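Stop Making Them Walk for It
11/03/2022

OK so I have about an hour before I have to be somewhere and I want to get this off my chest. The Saxena show last night. You've seen the clips by now. Everybody has seen the clips.

And what's in the clips? Him. Walking. In a coat.

I'm talking about Davin from Harnum Street of course, third season just wrapped, the one with the eyebrows. Closed the whole show. Thirty seconds down, thirty seconds back, one hand in the pocket, crowd loses its mind. Meanwhile the woman who designed the coat, Hjørdis Blomqvist, got a quick wave at the end and then the lights went off. I went looking for her name in the recaps this morning. One of them spelled it wrong. Two left it out.

This is my problem with the celebrity showstopper. And yes, I know, old complaint. Models have been making it for years and they're right. But it's gotten worse and I think people have stopped noticing.

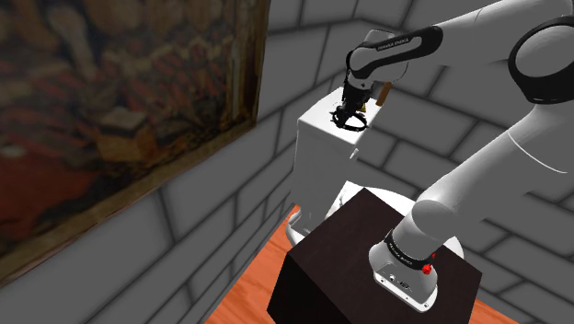
It used to be a treat. One big name, once a season, usually somebody with a real tie to the label. A friend of the house. Now every show has one, and the name gets announced before the clothes do. The invite for Saxena had his face on it. Not a sleeve, not a sketch, his face. I got 10 press emails about that show and I couldn't tell you from any of them what color the collection was. (Rust, mostly. Some very good greens. There was a long green skirt in the middle that I would sell furniture for.)

Look, I like him! I watched all of Harnum Street in a weekend, I cried at the bus station episode like everyone else. He's funny, he seems decent, he can wear a coat. But he's not a model and you could tell. Too fast on the way out, then he remembered and slowed way down. The girl ahead of him had been doing it perfectly for four looks and I don't know her name either, becuase nobody printed it.

People tell me it's good for business. Is it? Kolico did the same thing in April with that singer, huge noise, 1,813 comments under the main clip when I checked. I scrolled way longer than I should have. Her hair. Her ex. Whether her ex was in the second row. Somebody asked where the boots were from and never got an answer. That's your buzz. It's all hers, she takes it home with her, and the label gets the bill.

And the bill is real. Smaller labels can't pay it, so they either go without and get skipped, or they blow the whole season's money on one face. I'd rather see that money go to fabric. Or to the models. Or to chairs, frankly, the benches at Saxena were brutal.

What I want is pretty simple. Put the star in the front row. Let them clap, let them get photographed in the clothes on the way in, everybody's happy. Then let the last look be the best look, on whoever wears it best.
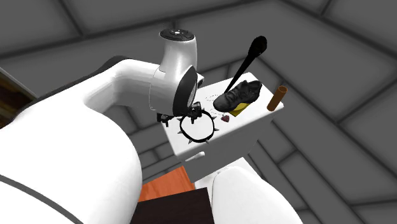

White arm, black gripper: a computer-rendered view.

Clallbridge did exactly this last year and it was the best night I had all season. Tiny place, 700 people tops and half of them standing. No famous face anywhere on the runway. The final dress came out on a woman in her fifties who works in their fitting room – and the room went quiet, then really loud. I can still tell you how that dress moved. Gray, cut on the bias, one odd seam across the back. Ask me what Davin's coat looked like from behind. No idea. I was looking at his eyebrows, same as you.

I'm not saying ban it. Somebody will write in and say I said ban it. If there's a reason, fine, if the actor grew up next door to the designer or wore her stuff before anyone cared, great, send them out there. Just not every single time, and not with their face on the invite.

Also print the models names. All of them. It's one sheet of paper.

Anyway. Go look up Blomqvist's green skirt, look four or five minutes before the end of the full video, not the clip. And if anyone at Saxena is reading, I'd like to know what it costs, and please don't send me another photo of him.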